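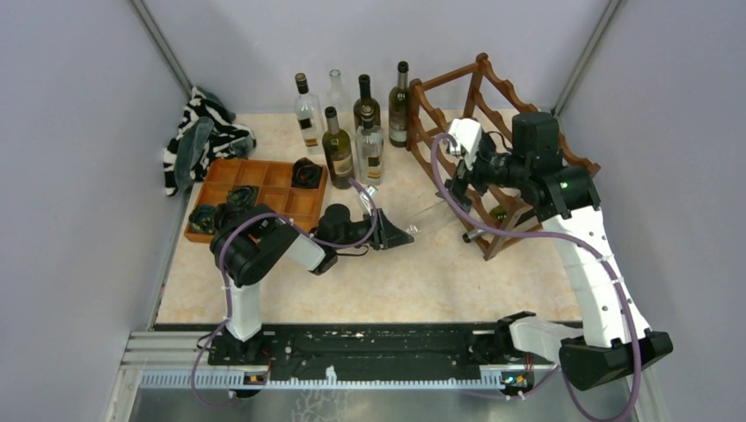
Braretberg Wine Rack, reddish-brown timber

I've been selling this rack out of my little shop for a while now, and it's the one I end up talking people into (or out of, depending on their bench space!). So instead of the usual two lines of blurb, you're getting the long version from me.

The Braretberg is a low wooden rack with wavy, scalloped side rails and cross bars that make the cradles. I love those rails. Most racks I get offered by wholesalers are all straight lines and look like something you'd stack paint tins on, and this one has a bit of a curve to it, so it can live out on the sideboard without anyone feeling they need to shove it in the pantry. The colour is a warm reddish brown, darker than honey, and it sits nicely on pale stone or a light tabletop. On a very dark table it disappears a bit, fair warning.

What goes in it? Ordinary glass wine bottles, full or empty. My mate Settimio Serra makes his own red in the garage and uses his for rinsed empties waiting to be refilled. Jozefína Kollár, who minds the shop for me when I'm away, has one at home with a couple of nice clear bottles in it that she keeps for water and for cordial at Christmas. I keep the good stuff in mine and then forget what I've got. Each to their own.

A word on clear bottles while we're here, as I get asked. We sell empties alongside the rack, clear or dark green, and I'm a big fan of the clear ones for anything you want to show off. Check the neck and the rim before you buy glass anywhere, mine included. You want a good thick collar at the mouth and no chips when you run a fingertip round it (gently, please).

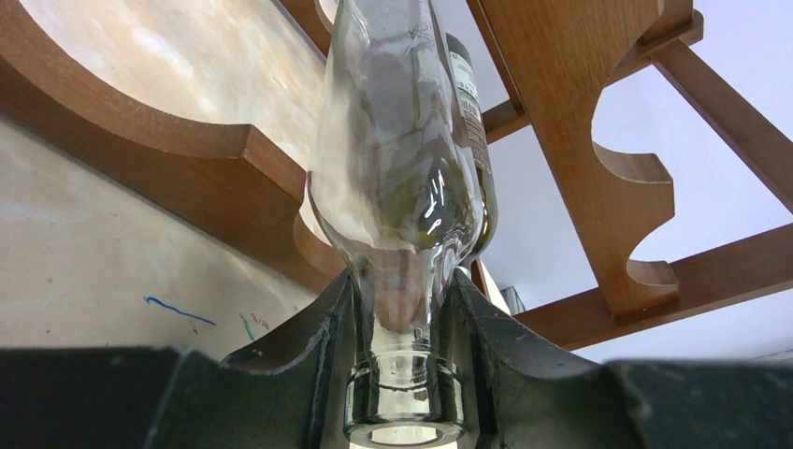 Clear glass empty, neck down, with a dark green labelled bottle behind it.

If you're soaking labels off old bottles, warm water with a spoonful of bicarb does most of them overnight. The stubborn glue comes off with eucalyptus oil and a rag. Let the glass dry completely before it goes anywhere near the timber, or you'll get rings, and I'll get an email with a sad photo attached.

Looking after the rack is easy enough. Dust it with a dry cloth, wipe up drips of red straight away, and give it a rub with furniture oil when it starts looking thirsty. Don't put it in the dishwasher. I wouldn't mention it, but Hrefna Thoroddsen did, and she's a very sensible woman otherwise. Keep it out of the arvo sun too, for the sake of the wine as much as the wood.

It wants a flat surface. If your bench has a lean to it (hello, fellow owners of old weatherboards) stick a felt dot under the low side and it'll behave. I like mine set on an angle in the corner, but square to the wall works fine if you're tighter for room.

Price and postage

The rack is $40, and postage is a flat rate that you'll see at checkout. Orders over $200 go free. Local pick-up from the shop costs nothing, just ring first so I can have it wrapped for you. Empty bottles are sold separately and I only post them in pairs, 2 to a box, with a ridiculous amount of paper.

Returns

Changed your mind? Send it back clean and unmarked within 40 days and I'll refund the rack, though not the postage. If it turns up damaged, send me a photo of the rack and the box and I'll sort out a new one.

Questions go to me through the contact form, or ask for Macarena if you ring. The matching Leltano tray is out of stock at the moment, and I'll put it back on the page when the next lot lands.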